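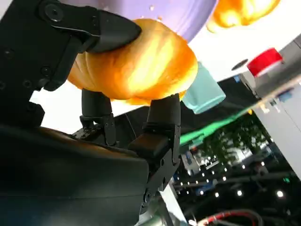 My old station wagon finally gave up in January, and I have been driving a little Gandivo hatchback ever since. I swore for years that I would never own a small car. I have long legs, two big dogs and a habit of buying lumber on impulse, so you can see why my family laughed when I came home with it!

I found it at Wallner, the used lot on the road out to Skeltthorpe. Mathias Auer let me take it for a whole afternoon without sitting next to me, and I drove it all the way to Poselham and back – 65 miles, with the hills in the middle – before I made up my mind. It isn't fast. On the long climb I had to drop down a gear and tuck in behind a milk truck, and I was perfectly happy there with the radio on.

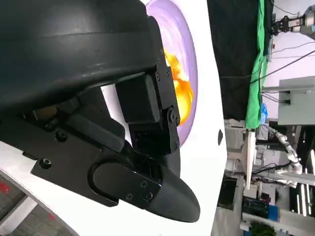

The seats were the big surprise, though. My back usually starts grumbling after an hour in anything, and I got out that afternoon feeling fine. The dogs fit too, once the rear seats are folded down (the older one sulked for a week and then claimed the spot behind me as her own). I do miss the wagon's big side mirrors, and the cup holders are so shallow that I've already washed the carpet once.

As for money, I paid $300 extra for a set of winter tires, and I'd do it again tomorrow. Filling the tank takes 8 gallons when I've let it run low, and I've let it run low more often than I should admit.

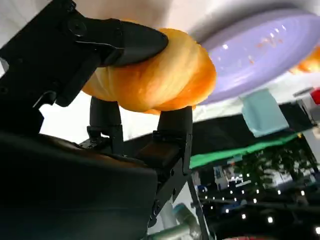 Parking it downtown

I used to circle the library for 10 minutes looking for a space the wagon would fit in. Last Friday I slid into a gap between two pickups on the first try, and then sat there for a moment feeling very pleased with myself before going in to return my books.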